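Sorting a mixed bin of small parts – dividers or no dividers?
Workshop & Storage > General

varine_shed
Posts: 284
I keep one big open bin for all the small odds and ends that come off the bench. It started as a catch-all and now I spend more time digging than working. Do I split it up with dividers, or move everything to drawers?

gomton14
Drawers. I bought a 16-drawer cabinet from Quinlan in June and got rid of my bins. Label each one the day you fill it.

halfinch_hal
Disagree. Drawers are fine for screws but not for odd shapes. An open bin with sloping sides is easier to reach into, and you can see what you have. Gray metal is best. It scuffs, but scuffs don't matter.
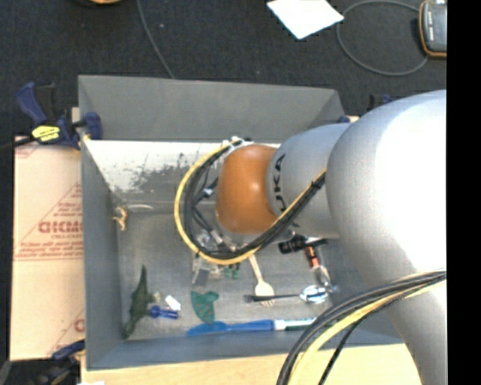 Re: Sorting a mixed bin of small parts

gomton14
Scuffs do matter if you're looking for something small and gray on a worn gray floor. I'd put a light mat in the bottom.

varine_shed
Mat is a good idea. Would it slide around?

rovcombe_bits
Cut it a little oversize and it stays put. I did mine with shelf liner, 14 inches wide. The bigger problem is how much you keep. I tipped mine out and threw away 200 pieces I was never going to use.

halfinch_hal
I'd still skip the mat – dirt gets under it and then you have two things to clean. Agree on the clear-out.

varine_shed
OK. Clear-out first, then I'll try a mat on one side only. Drawers can wait until I know what's left.

gomton14
Post the drawer sizes you need when you get there. I have two spares.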